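Why Does Bread Dough Grow?

Have you ever peeked under a towel at a bowl of dough and found it twice as big as when you left it? It looks like magic, but the helpers doing the work are alive. They are called yeast, and they are so small that you would need a microscope to see just one.

Yeast are a kind of fungus, which makes them distant cousins of mushrooms. Like you, they get hungry, and what they love best is sugar. Flour has plenty of starch, and when it gets wet, some of that starch turns into sugar — a feast for the yeast! As they eat, they let out a gas called carbon dioxide, the very same gas you breathe out.

Now, dough is stretchy, a bit like bubble gum, so the gas gets trapped in lots of little bubbles, and up it all goes. Lajos Szabó, a baker in Hernport, lets his dough rest for five hours before he shapes it, and he says the slow loaves taste best. When the bread bakes, the yeast die, but the bubbles leave their holes behind. Look for them in your next slice of toast!

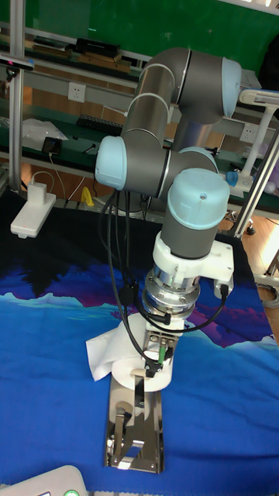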